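Tote (storage)

A tote is an open-topped box used for moving and keeping loose goods, and I've been writing up the local kinds for this wiki since March. The word gets used for shopping bags too – I'm leaving those to somebody else!

In Berkton and Rirport, people say "tote" for nearly any straight-sided box, while in Dremden the older shops still say "tub" (my aunt does as well, and she won't budge on it). Sizes are all over the place. The Nepia pattern, which I grew up with, is 17 inches long and 12 inches deep, and it nests when empty. Karim Mansour's hardware store in Berkton once kept 500 of them out back, and I spent a happy Friday poking through the lot.

Older totes get scratched and stained with use, and collectors like me don't mind a bit. 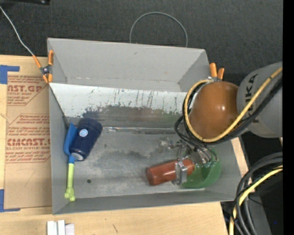

Can a tote and a crate be the same thing? Most dealers keep them apart, and a crate usually has slatted or open sides.

See also: Crate, Tub, Nesting box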